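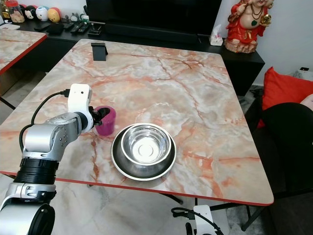
Cecilia Ackah wants it written down that the quote is the least useful page in the whole purchase. Two vendors gave her prices she could defend, she says, and neither price told her what the arm would cost to keep running at a table in an ordinary room. Read her remark again before step 1. Most of this section follows from it.

Section 2. Planning and budgeting before you order

This section is for the person who signs for the equipment. Assembly starts in Section 3. If the arms have already been ordered, skip to step 6 and do what you can.

2.1 Decide what you are buying

1. Write down one task the arm must do in its first month. "Pick up a plastic cup and set it down next to a bowl" is a task. "Help around the house" is a wish, and vendors will quote happily against a wish.

2. Write down where it will do it. Name the room, the table and the hours. A sales demo takes place on a bench chosen by the seller. Your furniture was chosen by somebody else for other purposes.

3. Measure the table: height, depth, thickness of the top, and any trim or lip along the front. Check whether a clamp can reach around the edge or whether you will need a separate stand.

Note: Stone and stone-look tops may be slick, hard, brittle or all three. Ask the table's maker how much clamping load it will take. Don't ask the arm's maker, who will say it's fine.

4. Decide on one arm or two. The Arell and Ko packages both list the second arm as an option, and both brochures show nothing but pairs. A second arm also means a second power supply, more cable and a longer calibration. If your task from step 1 can be done with one hand, buy one.

2.2 Build the budget

5. Start from the vendor's figure. At the time of writing (2018-08-20) the quotes we hold are:

Arell single arm with gripper: $1,601
Ko single arm with gripper: $1,550

The difference is $54 in Arell's favor once you add the Ko mounting plate at $105, which you can't do without and which sits on a different page of the price list. We found it in May, after the first comparison had already gone around with Ko marked as the cheaper choice.

6. Add a line for each item below. If a vendor says an item is included, ask for the part number.

Mounting hardware
Spare gripper fingers
Power supply and its cord
Control cable, in the length you need
Shipping both ways, in case of a return
Emergency stop, if sold separately
Staff hours for setup and for resets

7. Fill in the staff hours yourself. Zinden's planning worksheet leaves this box blank by default and adds the column up anyway. A person has to put objects back, restart the software and stand near the stop button. If that person is paid, their time may well overtake the price of the arm within the first season. Buston's worksheet has the box but fills it with a number we could not trace to any source. Delete it and use your own.

8. Hold some money back. We do not give a percentage. Look at what your last two equipment purchases went over by and use the worse one.

Caution: Do not cut the emergency stop to make the total fit. Reduce the order or wait.

2.3 Question the claims

9. Ask for the rated payload at full reach. Brochures tend to print the payload with the arm folded in close. A cup of water held at arm's length is a different load from the same cup near the base.

10. Ask which objects the gripper was tested on. Thin rims, shiny metal and soft plastic are fair questions for any household job. "A wide range of everyday items" is not an answer. Ask for the list.

11. Ask to see ten attempts in a row, unedited, on objects you supply. One vendor refused us and one sent a video with a cut in it. Treat either as information about the product.

12. Ask what happens when the company drops the model. Get the support period in writing, along with the price of a replacement joint. If a single joint can't be bought, budget as though any failure means a new arm.

Note: Warranty terms for "home use" and "research use" may differ. Find out which one you are before the invoice is issued, as changing it later took us several weeks of email.

2.4 Before you sign

13. Mark the arm's full reach on the table and floor with tape. Move seating, shelves and breakables that fall inside the tape, or pick another spot.

14. Run the power and control cables on paper first. Keep them out of walkways and clear of the joints through the full range of motion.

15. Go back to the task from step 1. If it has grown since you wrote it, cross out the additions and check the total again.

16. Send the order with the payload figure, the support period and the parts list attached. File the vendor's reply with this guide and go on to Section 3.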